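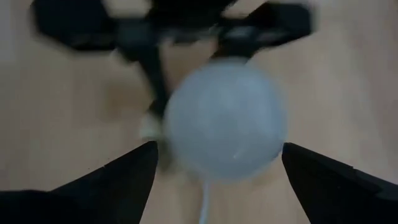 Balloon Work > Latex > Ribbon weight and clouding on clear latex
Thread started 28/08/2018

taperline
Looking for input on two things that may or may not be related.

The job is 51 clear latex balloons, helium, one ribbon each, for a dinner in the upper hall at Dremmont. The room is 3,000 square feet with a low ceiling and no air conditioning. Balloons are the Zallton clear, 10 inch. Ribbon is the Istden curling ribbon, light blue, cut long enough that guests can reach the end while seated.

Test batch was filled at my workbench the day before yesterday. Results:

- Clouding started within the first hour. By evening the clear was milky, with a bluish tone at the top when the window was behind it.
- Float time was poor. Three of the six were resting on the bench by morning.
- The ribbon tied directly on the neck slid down toward the rolled lip on two of them.

The client picked clear from a catalog and expects clear. What can I change before I buy the rest of the stock?

knotside
The clouding is oxidation of the latex surface. Heat, light and air all speed it up. Any natural latex will do it, clear more visibly than colors, and the small sizes tend to get there sooner for the wall thickness. You can delay it. You can't prevent it.

The float time is a separate problem. A 10 inch balloon has very little spare lift once you take off the balloon's own weight. Everything you hang on it comes out of that small remainder. How long is the ribbon, exactly, and did you treat the inside?

taperline
Ribbon is a little over six feet. No inside treatment on the test batch. I wanted a baseline.

knotside
Then the baseline did what it should. Untreated at that size, I would expect one evening and no more. Treat them, and take the ribbon down to the shortest length the client will accept.

flatbench4
I disagree on treatment for this job. On clear latex the coating shows. You get streaks running down the wall where it didn't spread, and a puddle at the neck if you used too much. On a white or a pastel it doesn't matter. On clear it looks like something was spilled inside. If the dinner is one evening, fill late and skip the coating.

knotside
Streaks come from bad distribution. One small pump, pinch the neck, work it with your fingers until the whole inner wall is covered, then fill. Let it dry before you judge it. I have done clear with Harahap float gel many times and it dries close to invisible.

flatbench4
"Close to invisible" is doing a lot in that sentence. I've used the same gel. Against a dark wall, fine. With window light from the side you can see it.

taperline
The hall has windows along one side, and the dinner starts before dark. So side light applies.

gram_and_half
Please weigh the ribbon before anyone argues further. Curling ribbon is heavier than people assume, and it varies between spools sold under the same label. Procedure I use:

1. Cut 30 feet off the spool.
2. Coil it loosely and put it on a scale that reads tenths of a gram.
3. Divide by the length to get weight per foot.
4. Fill one balloon to finished size, tie a paper clip chain to it, and add clips until it neither rises nor drops. Weigh the clips.

Step four gives you the spare lift at full size. Subtract the ribbon. If what remains is less than half of what you started with, the ribbon is too long or too heavy.

taperline
Did this. The ribbon takes up more than half of the spare lift at the length I cut. So that is most of my float problem.

gram_and_half
Expected. Options are a narrower ribbon, a shorter one, or a bigger balloon. The next standard size up gives noticeably more lift, and the extra gas cost on your quantity is not large. You also get more wall area to cloud, but the thing you are fighting is hours, and the larger size buys hours.

knotside
Agree with going up a size. It also helps the neck problem. Speaking of which, how are you tying the ribbon?

taperline
Knot in the balloon neck first, then an overhand knot in the ribbon above the lip, pulled tight.

knotside
Overhand on curling ribbon slips. The material is slick and the knot only bites on one edge. Use a clove hitch between the balloon knot and the body, then one overhand to lock it. It should sit tight against the underside of the balloon. If it migrates toward the lip, the hitch was not seated.

flatbench4
Or wrap the ribbon twice around the neck before you tie the balloon itself, so both go in one knot. Faster across a whole order.

knotside
Faster, yes, but you can't retie the ribbon later without cutting it. I keep them separate.

flatbench4
I have never had to retie one at a dinner.

corkandtwine
Regarding the bench: if you park filled balloons on bare wood, check the surface first. Pale wood looks smooth and still has raised grain, and a stretched balloon finds it. Finish it or put down a clean sheet. Oil finishes need to be fully cured. Oil and latex do not get along, and the damage appears hours later as a pop with no apparent cause.

taperline
Bench is finished with a water-based coat, last December. No pops so far. I will put a sheet down anyway.

corkandtwine
That should be fine. Also keep the ribbons hanging straight while they wait. If they coil on the bench they take a set, and you get a bend near the end that does not come out.

gram_and_half
For the clouding, keep the filled stock in the dark and cool until the last possible moment. Large opaque bags work. Fill on site if Dremmont will let a tank up the stairs.

taperline
They will, with notice. Current plan:

- Next size up, still Zallton clear
- Narrower Istden ribbon, same blue, cut at five feet
- Clove hitch plus overhand
- Fill on site, bags until the tables are set
- No treatment on the main batch. Four treated ones at home for comparison in side light

I am also going to send the client a photo of a balloon at four hours so the milky look is agreed to in writing.

flatbench4
Good plan. You may find they prefer it cloudy. Light blue ribbon under a milky balloon is a reasonable match.

knotside
Post the treated ones when they are dry. Coat them properly first, or the comparison is worth nothing.

taperline
Gel is on order. Will report the float times for both sets in this thread.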